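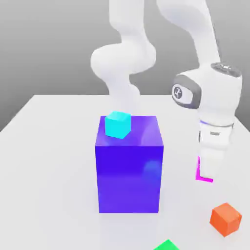 Render de un brazo blanco y cuatro cubos, dos de ellos uno encima del otro.

Pues ya estoy de vuelta de los estudios Crabtree y tengo la libreta llena de garabatos que casi no entiendo, así que lo escribo ahora antes de que se me olvide la mitad. Para quien llegue nuevo al blog: Crabtree es donde se ruedan los interiores de Oltska, la serie del puerto y las dos hermanas con la que llevo dando la lata desde la primera temporada. Abren las puertas unos pocos días en septiembre, las entradas vuelan y este año por fin conseguí una (la mía era la 473, la he pegado en la nevera).

Llegar tiene su aquel. Desde la estación hay que coger el autobús 118, que pasa cuando le apetece, y bajarse en una rotonda sin un solo cartel. Yo seguí a una pareja con pinta de saber adónde iba. Iban al vivero. Di la vuelta, pregunté en una gasolinera y entré por los pelos en el turno de las diez y media, sudando y con la gabardina en la mano.

Nos recibió Leanne Wainwright, que lleva el vestuario desde la segunda temporada y que habla rapidísimo. Mi inglés dio para lo que dio, pero creo que pillé casi todo. Primera parada: el almacén de ropa, una nave larguísima con percheros a dos alturas. Tienen 519 prendas catalogadas solo de Oltska, cada una con su etiqueta de cartón y el número de episodio escrito a lápiz. ¡A lápiz! Por lo visto los episodios cambian de orden en montaje y se hartaron de tachar.

Vi el abrigo verde. El de la despedida en el muelle, el que se empapa entero. Resulta que hay cuatro iguales y que el bonito, el de los primeros planos, está forrado con una tela que Leanne encontró en un mercadillo y de la que no queda ni un retal. Los otros tres son para el agua y para la doble. Los toqué con permiso y pesan una barbaridad, no entiendo cómo se puede llorar con eso encima durante una noche entera de rodaje.

De ahí pasamos a los decorados. La cocina de la casa familiar es pequeñísima, mucho más de lo que parece en pantalla, y le falta una pared, claro. Los azulejos están pintados sobre tablero y la ventana da a un telón con el puerto. Lo que me emocionó (ya lo sé, soy así) fue el marco de la puerta, con las marcas de altura de las niñas. Las hicieron con las actrices que interpretan a las hermanas de pequeñas, midiéndolas de verdad cada vez que volvían a rodar. En la serie no se ven nunca. He repasado los capítulos esta mañana y en el quinto se intuye algo detrás de la nevera, pero hay que saber que está.

La taberna ya no existe. La desmontaron al terminar la tercera temporada y en su sitio están levantando otra cosa, tapada con lonas, de la que no soltaron prenda. Un señor de nuestro grupo insistió tres veces y tres veces le cambiaron de tema.

Después hubo charla con Declan Lambert, director de reparto, en una salita con sillas plegables y un café bastante flojo. A mí esta parte me interesaba más que ninguna y se me hizo corta. Contó que para el papel de la hermana mayor buscaban a alguien que pudiera aguantar callada, y que en las pruebas daban una escena sin una línea de diálogo: pelar patatas mientras otra persona leía una carta en voz alta. Casi todo el mundo hacía algo, suspiraba, miraba por la ventana. La actriz elegida peló las patatas. Las peló mal, además, y se quedaron con el papel y con la manera de pelar, que sale tal cual en el piloto.

También habló de Normunds Rimkutė, que hace del práctico del puerto y que venía del teatro, sin haber pisado un plató en su vida. Al principio proyectaba tanto la voz que el técnico de sonido, Graham Wainwright (hermano de Leanne, trabajan los dos ahí), le pedía que hablara como si hubiera un bebé durmiendo en la habitación. Hay una toma guardada en la que se le oye contestar, muy serio, que en su casa los bebés duermen con cualquier ruido. Nos la pusieron y nos reímos todos.

Pregunté por el rumor de Trisau, la película que se supone que prepara el mismo equipo. Declan dijo que existe el guion, que lo firma Malcolm Bramwell y que lo produce Curar, igual que la serie. Del reparto, ni palabra. Le pregunté si la hermana mayor estaría y miró el café. Cada cual que lo interprete como quiera, yo ya lo he interpretado.

Cosas prácticas, que siempre me las pedís por correo:

La visita dura 2 horas y se hace larga de pie. Llevad zapato plano, en los platós hay cables por todas partes.

Las fotos están prohibidas en vestuario y en decorados. En el vestíbulo sí dejan, pero hay un póster, dos vitrinas y poco más.

La tienda es un mostrador. Compré el cuaderno con las cartas de marear y una taza; las camisetas solo quedaban en tallas de niño. No aceptan efectivo.

Para comer no hay nada dentro. Yo acabé con un bocadillo de huevo de la gasolinera de antes, y tan contenta.

Si vais con alguien que no ha visto la serie, avisadle de que en la primera sala ya destripan el final de la segunda temporada. La chica que tenía al lado la estaba viendo todavía y puso una cara que me dio muchísima pena.

A la vuelta perdí el autobús y fui andando hasta la estación, cuarenta minutos con la taza envuelta en la gabardina. La semana que viene subo el repaso del quinto capítulo con lo del marco de la puerta, y si alguien estuvo en el turno de tarde, que me cuente en los comentarios si a ellos les enseñaron el taller de maquillaje. A nosotros nos dijeron que estaba cerrado.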